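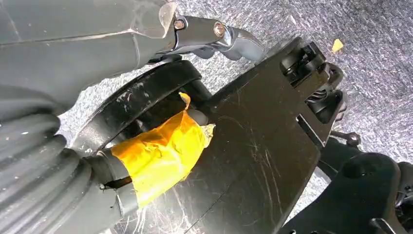 Zereder is a collection of interview transcripts with people who gave medical or transport help near the front, and with the families who waited for them. It was prepared by Noémie Cloutier and Ramesh Rajput. Each record is one answer, joined to its question in the same way the two brassy bolts sit side by side on the metal bracket, and please do not separate them when you make your own split.

The release has 3409 answers from 723 interviews. Most interviews were made by telephone, so the sound was sometimes weak, and words we could not hear are written as [unclear].

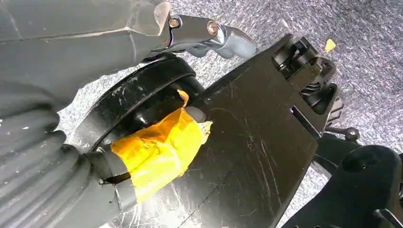 Gray speckled carpet, with a black panel across it.

Fields: id, question, answer, language, region, translator. The region is wide on purpose. Names of villages and units were removed by Keegan Charbonneau, who read every file two times.
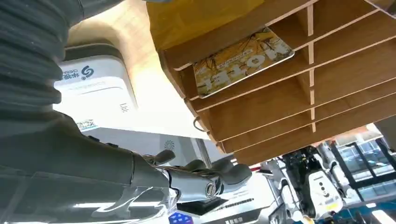

In 14 interviews the speaker asked us later to take out a part. These places are marked [removed], and the original text is not kept.

Known problems: the translator field is empty in the December files. Dates inside the answers follow the speaker and can be wrong.

Last change: 2/22/20. Corrections go to Tyson McIntyre.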